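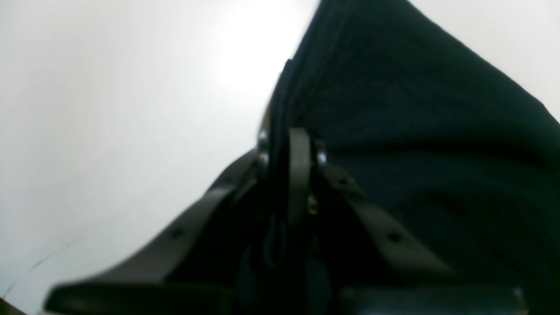
How a Bag Holds Together

A bag has a simple job. It carries things from one place to another. To do that, it needs cloth, handles and a good way to join the two.

Cloth is made of many threads that cross over and under each other. One thread is easy to snap. Hundreds of threads woven together are much harder to tear, and they still bend and fold. An empty cloth bag can be folded up small and kept in a drawer.

The handles do the hardest work. When you lift a bag, the whole weight pulls on the few small spots where the handles meet the cloth. Put 38 apples in a weak bag and those spots will rip first.

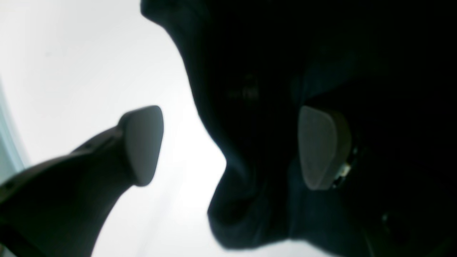
Dark cloth is a popular choice for bags, as it hides dirt well. It still gets dusty, so shake it out now and then.

Bag makers have two main ways to join a handle. One is sewing, with lots of small stitches in a row. The other is a rivet – a short metal pin that goes through a hole. The end of the pin is pressed flat or capped so it can't slip back out. Many rivets have a round head, like a tiny button.

Seams matter too. A seam is the line where two pieces of cloth are sewn together. Some seams have a raised edge called piping, which helps the bag keep its shape.

Look at a bag at home. Find the seams first, then see how the handles are joined on.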